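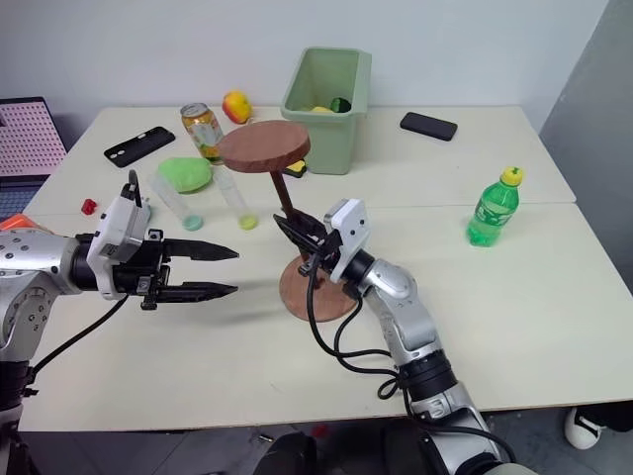

Mevness motion planner: two months on a two-arm bench

Mevness is a planning package for pairs of robot arms. You give it a model of the arms and the table, it takes in whatever your camera system finds, and it works out paths that keep both arms clear of each other and of everything else. We paid for a one-seat licence in September and have used it most working days, mainly for picking up and moving household items on a shared tabletop.

Setting up

The installer did what it should. The arm models loaded the first time, but the table took longer. Ours is two tables pushed together, and the table wizard only wants one rectangle. We ended up drawing a single large box, which works, though the join then has to be ignored.

Object shapes come in through a plug-in. We used Musteck for perception, as the two are sold as a pair. It handles boxes and cans well. Clear plastic tubes are another matter, and we had to enter those by hand. Soft things such as sponges are treated as solid, so the planner gives them more room than they need.

Planning with both arms

The planner is good here. A typical job has one gripper on the post of a wooden stand while the other waits open over the table, and Mevness keeps the waiting arm out of the way without parking it in a corner. Most plans came back in under 3 seconds. With a crowded table the time goes up, and now and then it gives up with the message "no path", with no hint as to which object is the problem. You can turn on a log for this, but it is long and hard to read.

Cables are the weak point. They are not part of the model, and ours hang in loops from the gripper modules. We added a padded shape round each forearm. It costs some reach.
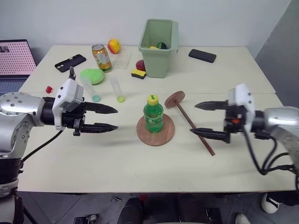 Changing the layout between runs

Once the stand has come apart and there is a bottle on its round base, the old shape in the planner is wrong. Mevness lets you split an object into parts, but only from the scene editor and only with the arms stopped. The disc and stick took us 2 tries to line up. Fosunix, which we used before, could do this from a script, and I miss that.

The editor itself is tidy. Dragging a gripper target about is quick, and the preview matched the real arms closely enough that we stopped checking every move – apart from those near the table surface, where we still run at 70 per cent speed.

Price and support

The licence is 3000 a year, with updates. We bought through Sakalauskas, who answered emails the same day and sent a patch for a crash on saving.

Verdict

Worth having if you run two arms close together and mostly handle rigid objects. For soft or see-through items, or layouts that change every few minutes, try the trial version first. I would like to see scripted object splitting and a shorter log in the next release.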